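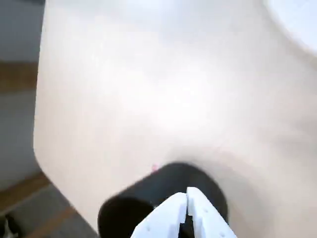
1/ Three years ago I moved to Sukden for work, and in February I finally finished paying for my first flat. Several people asked me how I saved while living on one salary in a second language, so I will try to write it in a thread. I am not an expert. I only keep a notebook.

2/ First, the number. My goal at the beginning was 3,000 as an emergency fund. I did not think about the flat at all. I only wanted to sleep well if the boiler broke or if my contract was not renewed.

3/ I put aside 200 every month, on the same morning that my salary came. Before rent, before food. My bank lets you make a standing order and I recommend it very much. If I had to do it by hand I would find a reason to wait until evening.

4/ The month when my tooth broke I saved nothing. Please do not be angry with yourself for such a month. I wrote a zero in the notebook and continued.

5/ Food was the place where I was losing the most. I used to buy lunch near the office in Cullis each day, and it is a town with very good bakeries, unfortunately. Now I cook a big pot of lentils or barley in the evening and take it with me.

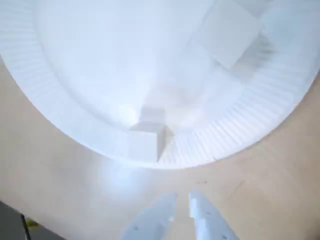 6/ The second place was subscriptions. I found 13 of them when I printed my bank statement and went through it with a pen. One was for a language course I had already completed! Print it on paper if you can, on the screen my eyes jump over the small amounts.

7/ Someone asked about the notebook. It is a plain one with squares. On the left page I write what came in, on the right page what went out, and at the bottom what I regret. The regret line is usually short. Shoes, mostly.

8/ When I reached 3,350 I opened a separate account for the flat, so the emergency money stayed where it was. I called the new account Oda, like the street where I wanted to live. In the end I live two streets from it, and the bus is better.

9/ What I did not give up: coffee with friends, a warm coat, and the train home to Vakov twice a year to see my mother. I tried one winter without the train and I was so sad that I spent the difference on takeaway food.

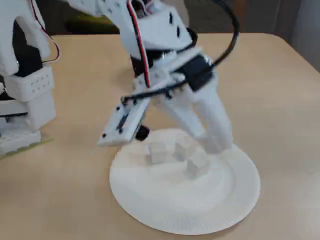

10/ Questions I received in messages:

Did you invest? No. I did not understand it well enough at that time, and I did not want to learn with money I needed.

Did you have a second job? For one summer I translated leaflets in the evenings. It paid little, but all of it went to the deposit.

Do you still write in the notebook? Yes, I am on the fourth one now. Tonight I must write down a new kettle.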